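赤い服をたたむ午後

取り込んだ洗濯物は、なぜ山になるのだろう。干すときはあれほど行儀よく並んでいたのに。ドマーヴ通りの集合住宅に住むマヤ・ジェリンスキ(Maja Zieliński)は、この山と週に何度も向き合う。手強いのは光沢のある薄い生地だ。つまめば逃げ、放っておけばしわを増やす。 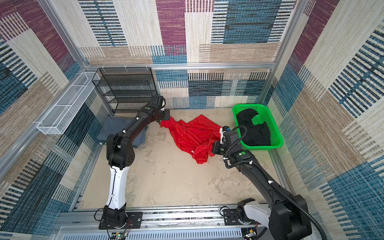 たたむ前にアイロンは必要ですか?
普段着なら手でしわをのばすだけで足ります。襟と前立てだけ整えておけば、着たときの印象はそう変わりません。

マヤの流儀では、まず床に長く広げる。台の上でやると袖が落ち、拾ううちに身頃がずれ、気づけば最初の山に戻っている。黒い服は後回しでかごへ。糸くずを確かめる気力が湧くまで、そこで待ってもらう。気力が八月まで湧かなかった年もあるそうだ。 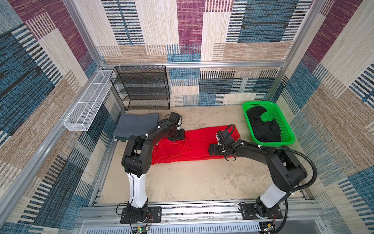 広げた赤と、かごで順番を待つ黒。

彼女が以前買った収納雑誌「Dakby」の別冊には、たたみ方が76通り載っていた。覚えたのは二つ折りと、もう一度二つ折り。残りは雑誌ごと棚の奥で、たいへんきれいに片づいている。

二つ折りにも作法はある。襟もとを先に平らにし、裾を持ち上げ、真ん中の折り目を手の側面でなでる。角が合わなくても見なかったことにする。たたみ終えた灰色の布がそばに一枚あると、人はなぜか勤勉な気分になれる。 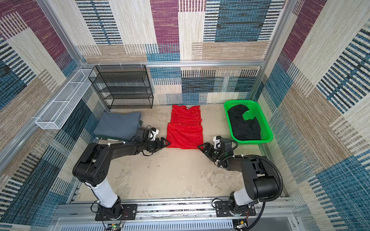 棚に入れるか、かごに入れるか

網の棚は風が通り、中身が見える。見えるぶん、たたみ方の粗さも客に見える。かごは寛大で、丸めた服にも文句を言わない。マヤは人前に出す布を棚に、残りをかごに入れている。割合は聞かないでほしいとのことだった。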